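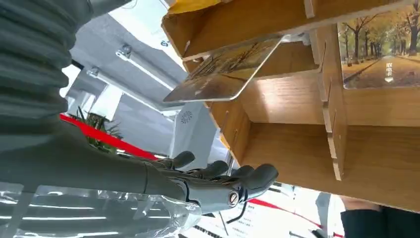 Two days with the Skustarness hand kit

13 February 2022

So I finally got to try the Skustarness hand, the four-figure add-on Navport has been pushing all winter! My job for it was dull on purpose: postcards, in and out of a little wooden cubby shelf (the glossy ones with the fall trees are slippery, trust me).

Setup took 44 minutes with the laptop open and the manual on my knee.
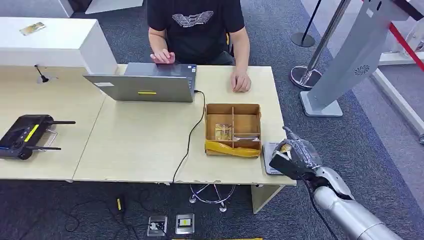
Photo: Themba Shabalala

Small, flat stuff is where I'd spend my time before buying. Grip presets are easy to edit, but the cables drove me nuts. Rental is 195 a day, and I'd do it again in March.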